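The Spine Label: what I did about the unread shelf

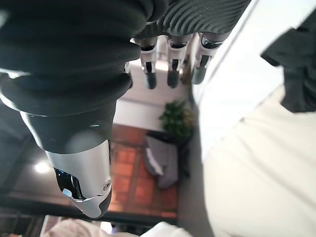
Black sleeve, silver finger.

I run a small book club newsletter out of the back half of Jaltuncombe, and every winter somebody writes in to ask how I decide what to read next. The flattering answer would be that I have a system. I have a hallway. Books come in at the front door, get put down on the hall table while I look for my keys, and whichever one is still on top when I next need something for the train is the one that gets read. The rest go on the shelf by the heater, where they warp.

In July I decided to try something different, which was to give up on other people's new releases for a bit and reread. Rereading has a poor name among people who review books. It feels like cheating, or like having soup for dinner three nights running. You aren't getting through anything. The number on your reading tracker stays exactly where it was (mine won't let me log the same title twice in a year without a pop-up asking if I'm sure) and you've got nothing fresh to bring to the table when the group meets and Leandro Medina asks what everyone's been reading in that bright voice of his.

I told him I was rereading. He said, "On purpose?"

On purpose. I started with The Salt Ledger, a fat crime novel set in Lagos that I first read on a beach when I was 30, or at least next to a beach, in a rented unit with a broken flyscreen. I remembered it as a breathless thing with a murder at the docks, a crooked shipping clerk and a terrific chase through a market. I'd recommended it to people for years on the strength of that chase. I think I once told a whole dinner party about it, with gestures.

The chase is a page and a half. It happens to a minor character and he gets away with no trouble at all.

What the book is mostly concerned with, as far as I can make out the second time through, is a woman trying to sell her late father's house while her brothers argue over the furniture. There's a murder, yes, and the clerk is as crooked as I remembered, but the author clearly got interested in the house somewhere near chapter four and never quite got back to the docks. There is a long and very funny section on a wardrobe. I'd forgotten the wardrobe completely. At 30 I must have skimmed straight over it looking for the next body, and now I've got a mother with a wardrobe of her own and two brothers with opinions, and I read that section in the bath until the water went cold.

So that was a good start. The second one went worse.

Some of you will remember that I've been going on about The Kutine Road since this newsletter had 50 readers, most of them related to me. It's a quiet novel about a schoolteacher who walks home across a mountain range after the war and meets various people who tell her things. I used to think it was the wisest book I owned. I had underlined it. I'd underlined it so thoroughly that in places it would have been quicker to mark the bits I wasn't keen on.

Reader, they talk like fridge magnets. Every shepherd has a saying. There's a ferryman who can't hand over a rope without remarking on the nature of rivers, and by the third day of the walk I was on the side of the weather. I kept coming across my own pencil in the margin, going "yes!" and, in one awful spot, "so true of Dad". I've rubbed that one out. You can still see it if you tilt the page.

I don't think the book has got worse, obviously. The sentences are the same ones. There's still a very fine bit near the end where she reaches the house and can't remember which step is the loose one, and stands there with her foot up. I liked that as much as ever, and I noticed I hadn't underlined it. But I'm not going to be pressing it on people any more, and if I've pressed it on you, I'm sorry, and you can drop it back whenever suits.

A few questions came in after I mentioned all this last month, so I'll answer them in a lump.

Do I reread the whole thing or skip to the good parts? The whole thing. I tried skipping and found I was no good at guessing where the good parts were. See above, re: wardrobe.

Do I use the same copy? If I've still got it. My Salt Ledger has sand in the gutter and a boarding pass at page 212, and I was fond of both. The Kutine Road I'd have been better off with a clean one.

Does it count for the club challenge? It does now. We put it to a vote and it passed, with one person abstaining to make a point. Leandro has set the target at two rereads per member before the spring meeting, and he's keeping a list, and he has coloured it in.

What about audiobooks? Go for it. I did a third reread that way, an old ghost story called Plivine that I'd loved at school, and I'd recommend the experience to anybody who has a long drive and doesn't scare easily. I do scare easily. I had to pull over at a servo and buy a pie. The narrator does a voice for the thing in the orchard that I wasn't ready for, all breath and no consonants, and I'd somehow carried a memory for decades in which the thing in the orchard turned out to be a kindly old gardener. It isn't. I've no idea where I got the gardener. I may have made him up at the age of twelve so I could get to sleep, in which case good on me.

Plivine holds up, by the way. It's short, it's mean, and the ending is rude in the best sense of the word. There are maybe too many candles. If you're after something for a night when the wind's up and the dog is already looking at the door, that's the one, and the library has a copy in large print as well as the recording.

I'm not going to pretend I've been converted. There's a proof of a 1,000-page family saga on the hall table that's been there so long it has a ring on it from somebody's mug, and I promised the publicist I'd get to it, and I will. It's got a family tree at the front that folds out. I've unfolded it once and it took me a while to get it back in.

But I've kept a small section of the shelf free, the end away from the heater, for books I'd like to be wrong about again. At the moment it has four on it. One is a romance I was snooty about in my twenties and suspect I was too thick to enjoy. One is a cricket memoir. The other two I can't remember a single thing about, other than that I gave them both five stars, and up to this point I'd have sworn in court that one of them was set on a boat. I looked at the back cover this morning. It's set in a bank.

If you've got a reread to report, good or bad, send it through by the end of the month and I'll run the best of them in the next issue. Keep it under a couple of hundred words if you can. Confessions about marginalia are especially welcome — names will be left off if you ask nicely.

Next meeting is at the usual place, 7 pm, and it's someone else's turn to bring the cheese.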